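Mahrous Principles on Water Services in Armed Conflict
Frequently asked questions for civil society organisations

The answers on this page are provided for general guidance. They do not form part of the Principles and should not be relied on as legal advice. Where an answer differs from the text of the Principles, the text prevails.

About the Principles

What are the Mahrous Principles?

The Mahrous Principles are a non-binding statement on the protection of drinking water, sanitation and irrigation services during armed conflict and in the period that follows it. They were drafted by a group of legal practitioners, water engineers and humanitarian organisations over four meetings, the last of which was held at Ralmont in April. The final text was opened for endorsement on 3 September 2018.

There are 14 principles, grouped under three headings: planning and prevention, conduct during hostilities, and restoration of services. A short commentary accompanies each one.

Do the Principles create new law?

No. The Principles restate obligations that already exist and set out good practice in areas where the law is silent or unclear. Organisations and governments that endorse them do not take on legal obligations by doing so.

How do they relate to the Geneva Conventions?

Article 54 of Additional Protocol I prohibits attacking, destroying, removing or rendering useless objects indispensable to the survival of the civilian population, when this is done for the specific purpose of denying them for their sustenance value. Drinking water installations and irrigation works are named in that article. Article 56 gives special protection to dams and dykes. Additional Protocol II contains related rules for non-international armed conflicts.

The Principles take these rules as their starting point. Much of the commentary deals with matters the Protocols do not address in detail, such as the supply of electricity to pumping stations, the safe passage of repair crews, the storage of treatment chemicals near front lines and the handling of network maps and customer records.

Are wastewater systems covered?

Yes. Principle 6 treats wastewater collection and treatment as part of a single service along with drinking water. The drafting group took the view that damage to a sewage plant can make a water source unusable for a whole district, and that the two should not be separated when the likely harm of an attack is assessed. 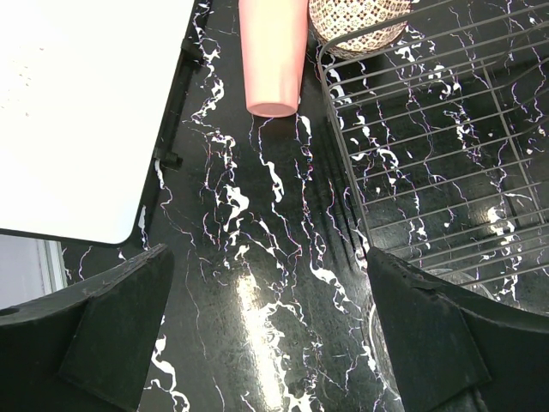

Who can endorse

Which organisations are eligible?

Endorsement is open to non-government organisations, professional associations, universities and research institutes, publicly owned water utilities and faith-based organisations. An organisation must have been legally established for at least 12 months and must be able to provide a copy of its governing document.

Political parties, armed groups and companies that manufacture weapons are not eligible. Private water companies may apply, and their applications are assessed individually by the Prelel Centre, which acts as secretariat to the Principles.

Can an individual endorse?

Individuals cannot endorse the Principles in their own name. Those who wish to support them may join the practitioner network, which is free of charge and is open to anyone working or studying in a relevant field. The network had 930 members when this page was last updated.

Can a branch or chapter endorse separately from its parent body?

A branch may endorse separately if it has its own governing board and its own legal personality. In other cases the endorsement should come from the parent body, which may list its branches in the application.

How many organisations have endorsed so far?

The published list contains 57 organisations. It is updated on the first working day of each month, and new endorsements received between updates are held over until then.

How do governments take part?

Governments express support by letter from the responsible ministry and are listed separately. The process for governments is handled by the secretariat directly and is not covered on this page.

How to endorse

What do we need to send?

An application consists of the following:

The completed endorsement form, signed by a person authorised to bind the organisation
A copy of the constitution, charter or other governing document
A statement of no more than 675 words on how the organisation intends to apply the Principles in its own work
Contact details for one principal and one alternate representative

The word limit for the statement includes headings and footnotes. Statements over the limit are returned unread and may be resubmitted.

How do we lodge the application?

Applications are lodged through Zestport, the secretariat's document portal. A new user must register and confirm an email address before uploading files. The portal accepts PDF and RTF files and will time out after 30 minutes without activity, so it is best to prepare the statement beforehand.

Organisations that cannot use the portal may write to the secretariat to request paper forms. Postal applications take longer to process.

In which languages may we apply?

The form is available in English, French, Arabic and Spanish. Statements may be submitted in any of these. Governing documents may be submitted in their original language with a one-page summary in one of the four.

Is there a fee?

There is no fee for endorsement. Endorsing organisations are invited to contribute to the cost of translating the commentary, but contributions are voluntary and are not recorded on the public list.

How long will a decision take?

Most applications are decided within six weeks. If further information is needed, the secretariat will write to the principal representative — and only to that person — so please make sure the address given is one that is read regularly.

Can an application be refused?

Yes. The usual grounds are that the organisation is not eligible or that the statement does not address the Principles. Written reasons are given. An organisation may ask for a review once, within 60 days of the decision, and may lodge a fresh application at any time.

After endorsement

What is expected of us?

Endorsing organisations are asked to make the Principles known to their staff and members, to refer to them where relevant in their own policy work, and to submit a short report every two years. A reporting template is available on the portal. Reports are published unless the organisation asks for all or part of its report to be withheld on security grounds.

Organisations working in or near areas of active conflict may postpone a report by notifying the secretariat. No explanation is needed.

May we use the name and emblem?

The name may be used freely in factual statements, for example to say that an organisation has endorsed the Principles. The emblem may be used on publications and web pages for as long as the endorsement remains current. It must not be placed on vehicles, buildings, water tanks or other equipment in the field. The emblem has no protective status under international law, and using it in this way could put people at risk by suggesting that it does.

Can we withdraw?

An organisation may withdraw at any time by letter. Its name will be removed at the next monthly update.

Is there training available?

The secretariat runs an introductory course twice a year and a longer workshop for water utilities once a year. The introductory course is held online over two afternoons and can take up to 200 participants. The workshop is held in person at Ralmont and places are limited. Priority is given to utilities whose service area has been affected by conflict in the past ten years.

Course materials cover the legal framework, the mapping of interdependent services, the recording of damage and communication with parties to a conflict. Participants receive a certificate of attendance, which does not carry academic credit.

Does the Principles process investigate alleged violations?

It does not. The secretariat has no investigative mandate and cannot receive evidence. Organisations holding information on attacks against water services should seek advice on how to preserve it and on which body may properly receive it. Sending such material through the portal is not secure and is strongly discouraged.

Why endorse a text that cannot be enforced?

This question was raised at each of the drafting meetings. Non-binding texts can help to settle how existing rules are understood, and they give military planners and utilities a common set of terms to work from. They may also be referred to in training manuals, in ceasefire negotiations and in the design of reconstruction programs, none of which depends on the text being a treaty.
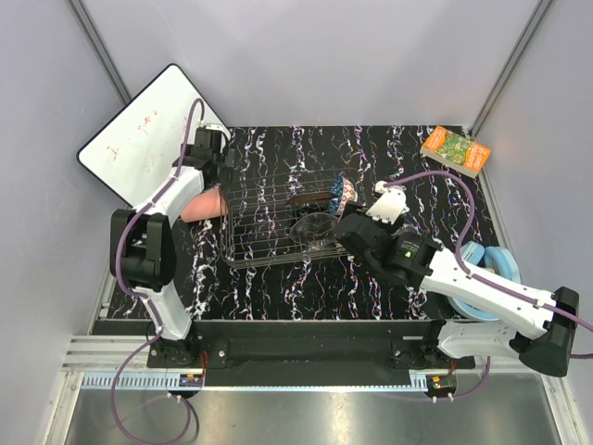 Tahmineh Nikzad told the closing session that utilities had asked for something they could put on the table when negotiating access for a repair crew, and that a short document in plain language was of more use to them in that setting than a long one with greater legal weight. She added that she would still like to see several of the principles taken up in binding form, and named the safe passage of repair crews as the first of them.

Will the Principles be revised?

The text will be reviewed after five years. The commentary may be updated sooner, and endorsing organisations will be given 90 days to comment on any proposed change. Changes to the commentary do not affect existing endorsements.

How may we cite the Principles?

Please cite the full title followed by the number of the principle, for example: Mahrous Principles on Water Services in Armed Conflict, Principle 6. The commentary should be cited separately, by paragraph.

My question is not answered on this page

Questions may be sent to the secretariat through the contact form on Zestport. Please choose the subject line "Endorsement", "Reporting" or "Training" so that the message reaches the correct officer. Replies are normally sent within ten working days. The secretariat is unable to advise on individual legal matters or on claims for compensation.

Related pages

Full text of the Principles
Commentary (English, French, Arabic, Spanish)
List of endorsing organisations
Reporting template and guidance notes
Practitioner network: terms of membership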